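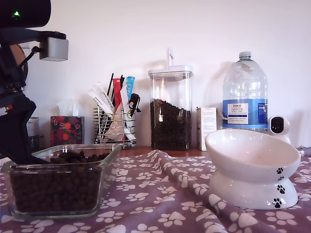 Ticket 82: Bowl rocks and portions come out uneven

Status: Closed
Product: Clerance raised bowl, white
Opened by: Driss Benjelloun
Handled by: Bitholm Support

Customer report

The bowl rocks when the cat eats. Stan pushes his face into the food and the base tips toward the wall and comes back with a knock. Some of the food goes over the side. I have had the bowl since July and it didn't do this at first. The only change I can think of is that I started putting a cloth under it, the purple one with paw prints, to keep the counter clean.

Second problem, maybe not yours. Stan gets the same number of scoops every meal, but some days he leaves food and other days he yells for more an hour later. I fill the scoop from a glass dish that I keep next to the bowl. The food is Grumby dry, small round pieces.

Please tell me if the bowl is defective. I would like to keep it if it can be fixed.

Support, first reply

Thank you for writing. Before we call it a defect, please check the following.

1. Take the bowl off the cloth and stand it on the bare wood. Press down on the rim at the front, then the back, then each side. Write down whether it moves.

2. Turn the bowl over and look at the foot. You are looking for chips, glaze drips or a bit of kibble stuck to the bottom ring.

3. If it stands still on the wood, put the cloth back and pull it flat in all directions before you set the bowl down. A soft fold across the cloth, like the one running between your food dish and the bowl, only has to catch one side of the foot to start it rocking.

4. Feed Stan as usual and tell us what happens.

For the portions, please tell us how you fill the scoop. Do you dig down into the dish or skim off the top? Do you level it?

Customer update, Wednesday

Step 1: on the wood it does not move from any side.
Step 2: no chips. There was one crushed piece of kibble stuck on the ring. I washed it off.
Step 3: flat cloth, no rocking when I press on it by hand.
Step 4: Stan ate breakfast and it was quiet. By dinner the cloth had crept into folds again and the knock was back. I think he drags it with his front feet.

About the scoop: I dig down and take whatever comes up. I don't level it. I fill the dish high so I only have to go to the big jar every few days.

Support, second reply

From your test results the bowl is sound, so we are leaving it as "no defect found." The cloth is moving. Any of these should stop it:

- Fold the cloth smaller so that it ends just past the foot of the bowl and Stan isn't standing on it.
- Put a piece of rubber shelf liner between the cloth and the counter, cut a little smaller than the cloth so it doesn't show.
- Leave the cloth out and wipe the counter after meals.

For the portions, keep the food in the glass dish below the rim. With kibble heaped up at the back, it is hard to bring a scoop out without a pile on top of it. Fill the scoop, hold it over the dish and shake it a little until the loose pieces drop back in. Then run a finger or the back of a butter knife across the top. If you own a kitchen scale, weigh 2 level scoops and compare them with the amount on the Grumby bag for his weight. Level scoops should come out close to each other.

We would also put out less at a time and keep the rest in the storage jar with the lid shut. A dish left open beside the bowl lets the food go stale, and some cats will help themselves.

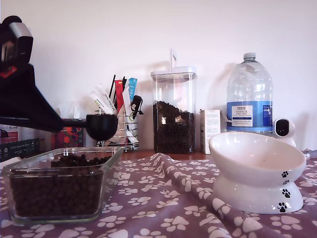 Driss Benjelloun: Went with the shelf liner, and I left the cloth full size. It has stayed put for every meal so far, including one where Stan stood with both front feet on it for 20 minutes waiting for me. No knock.

The scoops were off by more than I expected. I weighed two the old way and one had a good deal more in it than the other. Leveled, they match. He was getting too much at breakfast, when I'm in a hurry, and less at night. I'm using the butter knife now. The glass dish gets filled partway and goes in the cupboard after dinner.

One question before you close this. Can the bowl go in the dishwasher with the paw prints on it? I have been washing it by hand.

Support, third reply

Hand washing is best for the printed prints. Warm water and a soft sponge are fine. Please skip scouring pads on the dish and the base.

Check the bottom ring for stuck kibble each time you wash it. Let the foot dry before it goes back on the cloth.

Resolution: Base rocking caused by bunched cloth, fixed with liner. Uneven portions caused by heaped scoops, customer now levels them. No replacement sent. Closed with customer's agreement. Reply to this ticket to reopen it.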